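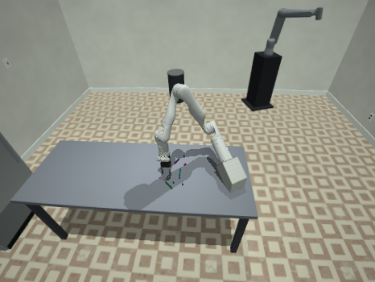
A white robot arm at one end of a long table, its gripper lowered toward small colored pieces.

The Drondbridge women's volleyball team beat Nukby in four sets to open its September 2026 home schedule, moving to 9-2 overall. Senior setter Raffaele Villa's younger sister led the offense, and the win drew 671 fans — the largest crowd for the program since May renovations added 80 seats. Drondbridge will travel to Rirnitora for its next conference match.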